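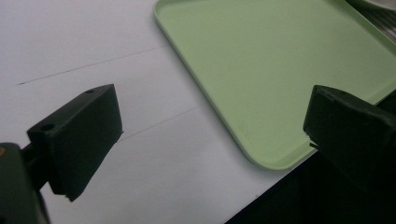 4.2 Setting the sorting tray

The tray is placed on the table before any parts are unpacked. Use the shallow green tray with the raised rim. The deeper Bander tray belongs to section 5.

1. Wipe the tabletop and the underside of the tray with a dry cloth.

2. Lay the tray flat on the white surface, open side up. The tray must be empty.

3. Press each corner in turn. If the tray rocks, lift it and check for grit underneath.

4. Slide the tray inwards until there is at least 100 mm between the rim and the front edge of the table.

Note: Thin lines in the table covering do not affect the setting. Do not use them to align the tray.

5. Place the parts in a single layer. Start at the corner nearest to you and work away from it. Nothing may stand higher than the rim.

6. Weigh the filled tray. The permitted load is 900 g. For the Nolladska fittings set the limit is 600 g.

CAUTION: Do not lift a filled tray by one side. Hold it by two opposite edges and keep it level.

CAUTION: Do not put hot items on the tray or use solvents to clean it. Use lukewarm water and washing-up liquid.

7. Enter the tray weight on the Roteo parts sheet, column C, and initial the entry.

If parts are missing after sorting, do not continue to 4.3. Refer to the packing list in Appendix B.

Section checked: S. Arumugam, March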